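Sorting Small Parts in a Shared Workshop: Divider Layout and Retrieval Time
Okville Design and Technology, second-year project report

3. Method

The parts store in the Pollow workshop holds 2,668 small items, mostly screws, washers, spacers and crimp terminals. Before the project these were kept in paper bags inside deep drawers. We took a sample of 600 items and sorted it by type first, then by length. Items that fit no type were set aside and left out of the timing runs.

Two storage layouts were compared. Layout A used one undivided tray per type. Layout B used shallow boxes split by one lengthwise divider and two cross dividers. Labels were left off in both cases so that the reader's speed at reading small print would not affect the result.

Each run started with the box open on the work surface and ended when the requested part was placed on the tabletop. Dropped parts were counted as part of the run - the clock was not stopped. A total of 299 runs were recorded, and 82 of these included at least one wrong pick.

4. Work surface and boxes

A white board was laid over the wooden table to give a plain background. Dark screws are easy to find on it after a spill, but zinc washers are less so. The boxes are clear plastic with a smoky gray tint, open at the top, and the contents can be checked from the side without lifting anything. 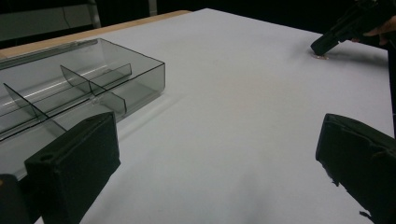

Compartment size was the main limit of Layout B. Long screws had to lie parallel to the lengthwise divider, and mixed lengths in one compartment tended to lock together. Short items gave no trouble. Most wrong picks came from neighboring compartments holding the same thread in two lengths, so in the later runs these were moved to opposite sides of the divider.

The Kesance drawer unit was not tested. Its drawers are too shallow for the boxes used in this project.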